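Wokmont Simulated Wrist-View Set

Product pages > Training data > Wokmont

Wokmont is a set of rendered wrist-camera views for training and testing gripper policies before they go near real hardware. It comes from the method worked out by Subramaniam for the Vinholm bench, and is supplied with the scene files, the training scripts and the printed method guide.

What you get

2000 rendered episodes, each with wrist view, joint positions, finger opening and commanded motion
400 held-out episodes for testing, with wall and surface textures not used in training
23 wall textures, including brick, plaster, tile and bare board
Scene files that can be edited and rendered again
Training and scoring scripts
Method guide, 242 pages, spiral bound, also supplied as a PDF

Who it is for

The set is meant for groups who already run a two-finger gripper with a camera at the wrist and want a policy that copes with a change of room. It is not a beginner's kit. You will need your own graphics card, your own arm model if it differs from ours, and someone who is used to reading log files.

The method

Most policies trained from a wrist camera learn the background along with the task. Move the arm to another bench, or hang a poster behind it, and the success rate drops. The usual answer is to randomise everything: colours, lights, textures, camera position. That helps, but it needs a great many episodes, and a fair share of them look like nothing the arm will ever meet.

Subramaniam's method changes less. The gripper and the work surface keep their true shape and position in every episode, and only the wall texture, the surface shade and the tilt of the wrist are varied. Each motion is rendered twice with different walls, and the two views are passed through the network as a pair. A penalty is added when the network gives different commands for the two. Over a training run the policy comes to rely on the parts of the view that stay fixed between the pair, chiefly the fingers and the edge of the work surface.

Episodes include approach, grasp, lift and place, together with a block of empty-gripper views with nothing between the fingers. Users of our earlier set asked for more of these. A policy that has only seen full grippers tends to report a grasp whenever the fingers are in the middle of the view, and a strongly patterned wall makes this worse. The empty-gripper block is labelled separately so that it can be left out or weighted up.

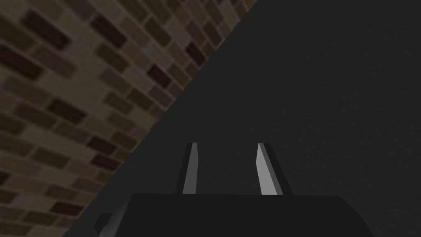 Page 118

Brick is the hardest of the supplied walls. It has strong edges at a regular spacing, and when the wrist is tilted the courses run at a steep angle that the network can mistake for the side of a long object. The plain dark grey surface gives it very little to go on by comparison. With dark gripper parts against dark grey, the outline of the body is weak and the lighter inner faces of the fingers carry most of the useful signal. We kept this low contrast on purpose. Brightening the gripper raised the scores in simulation and lowered them on the Vinholm bench.

Results

On the held-out episodes, policies trained on matched pairs kept their grasp scores when the wall was changed. Policies trained on the same number of single views did not, and most of their failures were early closing of the fingers. The gap was widest on brick and tile and almost vanished on plaster.

On the real bench the gain was smaller. Matched pairs still came out ahead, but glare on polished surfaces caused failures that the set does not cover. Glossy surfaces are not part of this release. The full tables, with the scores for each wall texture, are in chapter 6 of the guide.

One result we did not expect: varying the wall and the wrist tilt in the same pair made training unstable. The supplied scripts hold the tilt fixed within a pair and change it between pairs. If you alter this setting, lower the learning rate first.

Technical details

Views: colour, one camera, fixed to the wrist
Gripper: two parallel fingers, flat tips, dark finish
Depth: supplied as a separate download
Lighting: one overhead source and a soft fill
Labels: grasp state, finger opening, object present or absent
Arm models: Zustuvport bench arm included; others can be loaded through the scene files
Scripts: Python, run from the command line

Known limits

The rendering is plain. There are no cables, people or clutter, and shadows from the arm itself are simplified. Wall textures soften where they are seen close up at a slant, and we have left this in. The objects are all rigid, so the set is of no use for cloth, bags or food.

The penalty weight in the scripts was tuned for the Zustuvport arm. Expect to tune it again for a different arm, especially one with longer fingers.

Supply and licence

Wokmont is supplied as a download, with the printed guide sent by post. A single licence covers one laboratory or one company site. Teaching use is included. Trained policies belong to you and may be used in commercial products, but the rendered episodes may not be passed on.

Owners of the earlier set can upgrade without buying the guide again. A supplement covering the empty-gripper block is included in the download. The next texture pack is due in June and will be free to current licence holders.

Related items

Zustuvport bench arm model, scene files only
Vinholm test board, with fixings
Method guide, extra printed copy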